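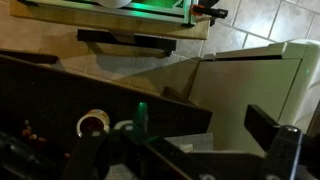
Small Things on a Dark Tabletop

Beads, pills, screws with heads like pinpricks: whatever it is, it will leave the container faster than it went in. A few rules from my own bench.

Tip into a saucer first. A bare tabletop has no sides, and a tile floor has grout lines.

Stand the open container well back from the edge. Elbows are wider than you think.

Reddish-brown bits on black need a lamp set low to one side – the shadows give them away.

Count before you put the lid back on. I once bought a bag of 1000 and have nearly 1000 left, mostly under the cabinet.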